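Setting up a power strip and socket adapter on a small desk

If your desk has one wall outlet behind it and several things to plug in, a power strip with a separate adapter will usually sort it out. Allow 14 minutes, more if there is furniture to move.

Before you start, clear the desktop and wipe it down. Use a dry cloth. If you lay a board over the desk to protect it, check that it sits flat and doesn't rock when you lean on one corner.

Read the rating on the underside of the strip and write it down. Add up the wattage of everything you mean to run from it. Heaters and kettles go straight into the wall.

Step 1. Place the strip

Leave the strip unplugged. Try it on a diagonal first — bulky plugs often clear each other better that way, and the cord has an easier bend at the end. Keep it back from the front edge so your sleeves don't catch on it.

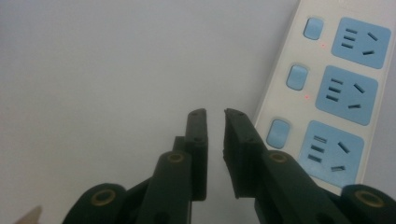
The power strip set on a diagonal.

Step 2. Sort out the adapter

An adapter is handy for a plug that is too wide to sit beside its neighbours. Work out which device needs it before anything is connected. Hold the strip steady with one hand and bring the adapter in with the other. Push straight down, never at an angle, and stop if it feels stiff.

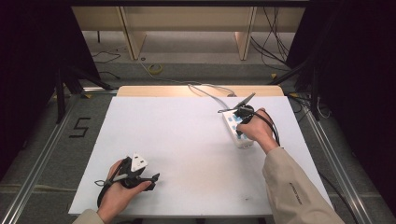 Eino Ruotsalainen writes that he would skip the adapter wherever the plugs fit without it, as every extra connection is one more that can work loose. He checks his own each August and replaced 2 last year.

It's a fair point. Never plug one strip into another, and don't stack adapters.

Step 3. Keep a clear area

Leave bare surface beside the strip. Chargers need air around them, and paper should be kept well away. 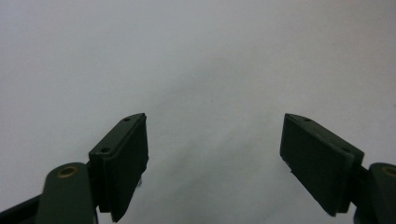
Plain, uncluttered surface.

Run the cord down the back leg of the desk and fix it with soft ties. Staples can pierce the covering. Leave some slack at the wall end.

Step 4. Final check

Plug the strip into the wall, switch it on and add your devices one at a time. Feel the casing after an hour. Warm is normal for a charger, but a hot strip should be switched off and replaced.

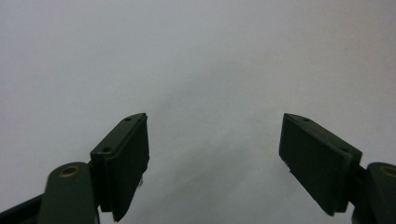
Pale surface with nothing lying on it.

Label each plug with masking tape while you can still tell the grey cords apart.

Lempi Rantala
February 19, 2018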